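How to Write a Short Biography of a Local Figure

Pick someone who has left records behind. A councilman, a midwife or a shopkeeper will do, as long as you can find the person in at least 2 separate sources.

Start with the dates. Birth and death registers come first, then burial records. If the birthplace is uncertain, write "probably" and say who claimed it. Newspapers in Clindthorpe, for instance, often gave a person's home town from memory, and later papers copied the mistake.

Next, make a plain list of posts held, with years. Put marriages and children on a separate sheet. Women may appear under several surnames – check all of them.

Now write the opening line. Name, occupation, main office, birth, death. Keep it to one sentence.

Aim for 300 words in the body. Go in order of time and leave out praise unless you are quoting someone. When two sources disagree, give both versions and move on. Mihret Hailu's entry on a Zuscombe harbor master handles this well: his arrival is given 2 ways, each with its source.

List your sources at the end, including the ones that had nothing. Then ask another person to check every date against your notes. Gönül Aydoğan reads ours in January, so send drafts before then.

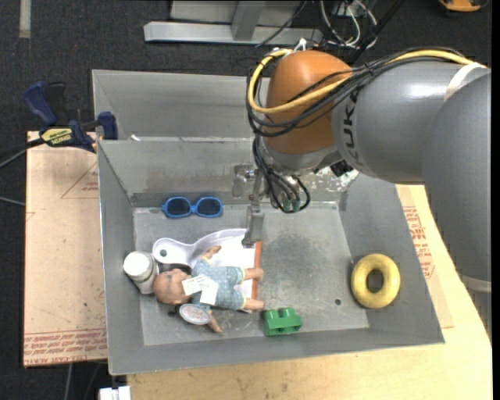
KUKA robot arm over a gray metal bin.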